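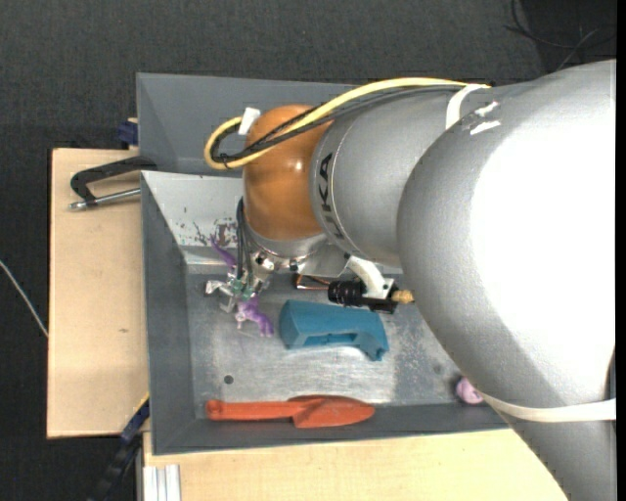
Does the purple figure go in the grey bin with the mixed toys, or does it get its own tray?

It stays in the grey bin. Single trays are only for items with parts that come off, and the figure is treated as one piece.

August, toy set, continued from the previous page.

Bin left open, no lid. The lid from the Kullo crate fits the grey bin on three corners and springs off the fourth, so it has gone back to the store. Lihua Ye wants a lid for overnight against dust. A folded cotton sheet will do until someone finds a proper one.

Masses. Bag of soft vinyl figures from the Pirndale box: 703 g as received, bag included. After wiping and an overnight rest on the rack, 677 g without the bag. I did not weigh the bag by itself, so the difference says nothing about how much dirt came off. To be repeated with the bag weighed separately. Scale is the flat one by the sink, zeroed before each reading.

Cleaning. Warm water, one drop of washing-up liquid, soft cloth. No solvent on anything painted. Isopropanol was tried last month on a spare vinyl head and lifted the colour at the seam - the stain is still on the bench mat if anyone wants to see it. Figures with a hole underneath are stood upright on the rack to drain, then turned over after lunch. Viorica Omerović prefers to squeeze them first. Both methods left a little water inside the larger ones. Cotton buds helped.

Labels. Paper stickers on the base leave glue. Changed to a pencil number on a luggage tag, tied on with cotton thread for storage and taken off before the item goes in the bin. Tags live in the Troker tin. Please put them back in the tin and not in the bin, where they get under everything. Found a tag stuck to the underside of a foam block this morning, pencil rubbed off, owner unknown.

Naming. The list has "purple man", "purple toy" and "violet figure" in different hands. Settled on "purple toy figure" for the list, the tag and the shelf card. Older pages left as they are. Colour goes first, then the word toy, then the type, all lower case. No character names, as we disagree on most of them.

Item 9 on the list: seam has opened at the back, length 2 cm. Set aside on the repair shelf. Kang glue needs a full day under a light clamp according to the tube. Clamp jaws to be padded with felt, the bare ones marked the last piece.

Storage. Hard and soft plastics in separate bags from now on. A soft orange piece left against a hard white lid over the summer had gone tacky on the touching face, and the lid has a dull patch in the same shape. Could be plasticiser moving across, could be the heat by the window. Moved the shelf box to the inside wall in any case.

To do:
weigh the empty bag
ask Lihua about the lid
felt for the clamp
new page for the foam blocks, this one is nearly full

16:40, rack wiped down, window shut. Item 9 clamped, check tomorrow before touching the seam.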